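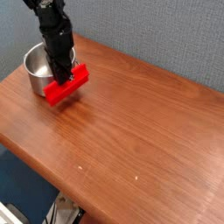
Arm and cooking pot at the Tistari table station.

Tistari Table Station: Recordings and Equipment Planning File

README, release of 2023-01-28
Maintained by Olesia Kravets, Equipment Planning, Nurno

Summary

This release contains 265 recorded episodes of a single robotic arm working with household objects on a table, together with the equipment list, the supplier quotations and the budget template used to plan further stations of the same type. The recordings were made so that departments considering a station could see the work it does before committing funds. The planning files are intended to be read alongside them.

The release is suitable for purchase planning, for comparison of station layouts and for small-scale training or evaluation of manipulation models. It has not been prepared as a benchmark, and no score or ranking should be derived from it.

Contents of the release

episodes: one folder per recorded episode, containing video, arm positions and a short text label
equipment_list.csv: 19 lines, one for each item or service that must be ordered for a station
quotations: supplier quotations with prices removed where the supplier requested it
budget_template.csv: blank template for departmental use
station_notes.txt: room requirements, delivery conditions and installation sequence
CHANGES.txt: corrections made after release

Equipment list

Each line in equipment_list.csv carries an item name, a category, a quantity, a supplier code, a lead time and a replacement class. Supplier codes refer to Sokent (arm, controller and mounting), Sýkora (gripper parts and fasteners) and general office procurement (furniture, kitchen objects, cables). Items with the category "consumable" are charged to the running budget of the department and must not be included in a capital request.

The replacement class takes one of three values. Class A items stop the station when they fail, and a spare should be held on site. Class B items may be ordered when needed. Class C covers objects handled by the arm, which are bought locally and need no quotation.

Departments are reminded that the arm is a minor part of the planning effort. In the first round of requests, mounting, cabling and delivery to upper floors were omitted more often than any other line, and several requests had to be returned for this reason. The template now has a separate row for each.

Furniture and room

An existing table may be used if it is stable and its dimensions agree with those in station_notes.txt. The Tistari station uses a wooden table with a glossy finish, placed against a textured grey-blue wall. A glossy top reflects the room lighting, and the brighter areas of the table in the recordings result from this. Departments purchasing a new table should request a matt finish. No price difference was found between the two in the quotations received.

Floor covering, wall covering and lighting are building costs and are not eligible under an equipment request.

Cameras 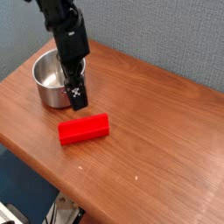 Camera positions should be settled before the budget is submitted, as each additional position requires a camera, a mount, a cable run and a share of storage. The release was recorded from the side of the workspace or from above it, depending on the folder. A single view is seldom enough for work around open containers. With the arm lowered at the front of the pot, much of the right half of the pot is blocked from view, while the red block on the table remains clear. A second view from the opposite side is therefore recommended for any station intended for tasks of this kind. The black and white checkered marker on the gripper finger is entered in the list as a printed part, class B, and should be ordered together with the finger. It must be facing the camera if it is to be of use, and this should be taken into account when the camera mount is chosen.

Storage costs depend on the number of cameras and on the retention period. The template calculates them from both values. Departments that intend to keep raw video should obtain agreement from their own data officer first.

Quotations and dates

A total of four quotations are included. Supplier quotations are valid for 60 days from the date of issue, and an expired quotation cannot be used in support of a request. Requests for the current round are accepted until the end of February. Late requests are held over to the next round and must be accompanied by new quotations.

Prices are given without tax. Delivery is quoted separately by Sokent and is included in the unit price by Sýkora, so the two sets of figures must not be compared line by line without adjustment.

Known limitations

The recordings come from one room and one table. They give no indication of how a station would perform under daylight or on a different surface.
Text labels were entered by hand. Spelling of object names is not consistent between folders.
Lead times were supplied by the suppliers and have not been checked against deliveries.
Energy use was not measured. The corresponding row in the template is left blank.

Access and terms of use

The release is available to all Nurno departments and to partner institutions on written request. Quotations may not be passed to third parties. Recordings may be reproduced in internal reports provided that the station name is given.

Corrections should be sent in writing to Olesia Kravets, quoting the folder name or the line number concerned. Accepted corrections are entered in CHANGES.txt and the affected file is reissued under the same name.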